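Long Installs at Home: Tips for the Gaming Desk and the Kitchen Next to It

Every few months somebody posts a list of tricks to make a big game install go faster. Put the laptop in the fridge. Close every window and hold your breath. I have tried most of them and I don't believe most of them. What follows is what's left after I threw out the junk, plus a few household items, because an install that takes all evening is a household matter whether you like it or not.

Start with space. The download size on the page is the small number. A compressed installer has to unpack somewhere, and it often unpacks to a temporary folder on a different drive from the one you picked. My last big one was Sarero, and the drive filled up at 10 at night with most of the files already written. Check the system drive as well as the game drive before you click anything. 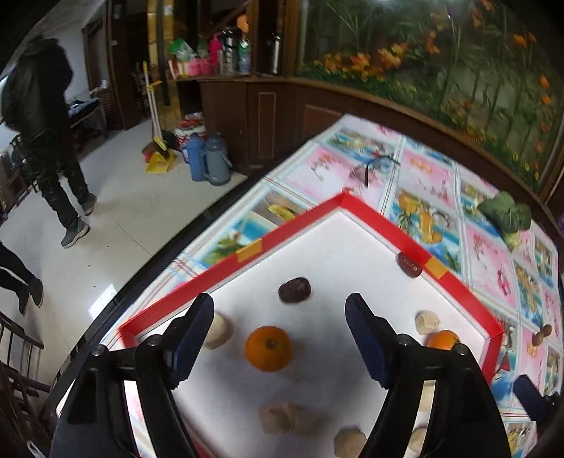 Drellville Game Night Club - Home & Desk Tips

Snacks first, then, as that's what most of our mail is about. Anything with powder on it is a bad idea near a keyboard. People swear by eating chips with chopsticks. Fine, but the crumbs still fall. Dried fruit is sold as the clean choice and I'd argue with that too, as it leaves your fingers tacky and the tacky ends up on the left mouse button. Keep a damp cloth at the desk and use it. No special wipes needed. I bought a tub of 300 once and they dried out long before I got to the bottom.

If a key does stick, unplug the keyboard, pull the cap, and clean under it with a cotton swab and a little rubbing alcohol. Let it dry before you plug it back in. The cleaning putty they sell for this picks up hair well enough. It does very little for sugar, and an old lump of it will leave bits of itself behind.

Can you use the computer while it installs? The installer will say no, or will offer you a "limit memory" box. I tick the box. Raimo Nieminen leaves it off and says his installs finish sooner. He has a much newer machine than mine, so I don't know what that proves. On an old laptop with 8 gigs or less, tick it and go cook something.

Dust. Yes, a clogged fan makes the processor slow down, and unpacking files works the processor hard. Canned air, short bursts, machine off, and hold the fan blade still with a toothpick. No, a vacuum cleaner is not the same thing. No, you don't need to do it every Monday. Twice a year is plenty unless you have a long-haired dog.

Cooling pads I'm less sure of. I had a Nillen pad under my laptop for a winter and the only change I could swear to was the noise. Two bottle caps under the back feet lifted it enough for air to get in. Try that before you spend 26 dollars.

Then there's the antivirus advice, which I don't like at all. "Just turn it off before you install" is passed around as if it were a kitchen tip. If a file only works with the guard dog locked in the shed, I want to know who made the file. Buy from the store page and the question mostly goes away.

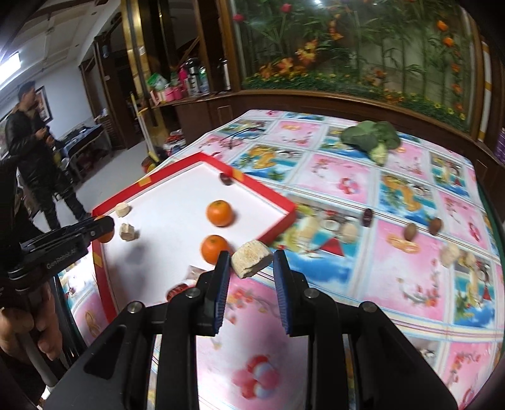

Oranges and something to chew on.

Oranges keep longer in the fridge than in a bowl, whatever the bowl looks like on the counter. Peel them away from the desk - the spray gets on the monitor and dries in little dots. A microfiber cloth with plain water takes the dots off. Glass cleaner can hurt the coating on some screens, so skip it.

Veikko Saarela wrote in to say that orange peel in a drawer keeps cables from smelling musty. I tried it for a month. The drawer smelled of orange and then it smelled of old peel. If your cables smell musty, the drawer is damp, and you should move the cables.

Last, the verify step. When the installer offers to check the files at the end, let it, even if everybody is already sitting down with a controller. I skipped it on Juntunen and got a crash in the second chapter, then spent longer hunting for the cause than the check would have taken. Mine had 178 files to go through and I got the dishes done while it ran.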